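Do I need a written procedure for a two-arm bench setup, or is a sign on the door enough?
Asked by Leonor Pinheiro, Hadmont

Hi all! I look after a small teaching lab and we have two arms working on one bench, moving tubes and so on. No cage, slow speed. Our safety person wants a "proper rule set" by Wednesday and I've got one page that says keep your hands out and wear glasses. What do you folks have in writing? I don't want to hand her 19 pages that get read once and stuck in a drawer.

3 answers

Vojtěch Tóth
Just look up the cobot standard and copy the headings. Slow speed means you're fine.

Idalina Gouveia
Going to disagree with Vojtěch a bit, sorry! Slow speed doesn't cover what the arm is holding. A gentle bump from a gripper is one thing, a gentle bump from a gripper with a cracked tube in it is another, and your risk assessment has to look at the whole job: arm, fingers, load, whatever is in the tube. Do that first and write the rules from it.

Ours fits on one sheet (I did it in June, it's had more than 4 rewrites already). The bits people really use:

Stop button within reach of whoever is running it, tested at the start of each shift and initialed.
One person is in charge of the run. If you want to reach in, you ask that person, they pause both arms, then you reach in. Both! We used to pause only the one that was closer, and I hated it.
Practice with colored water before anything nasty goes near it.
Caps on everything that isn't in use for that step.
Cables kept out of the path of the arms.
Write down the grip force for each type of tube. Skinny plastic and thick glass don't want the same number.
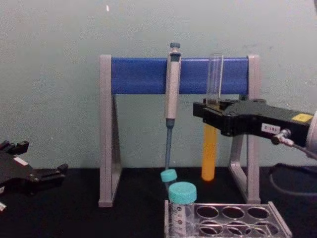 The other thing I'd put in writing is what happens after a drop. Stop, leave the arms where they are, glasses stay on, clean up, and only then home them. People want to hit home right away and it drags the mess across the bench.

Oh, and date the sheet. We had two versions taped up for weeks.

Eduardo Cardoso
What Idalina said. Also ask whoever sold you the arms for their integration notes, ours from Plekex had a decent checklist in the back. No idea if that works for other makes.

Leonor Pinheiro (asker)
Thanks Idalina, stealing the "pause both" rule. Do you make visitors sign it too?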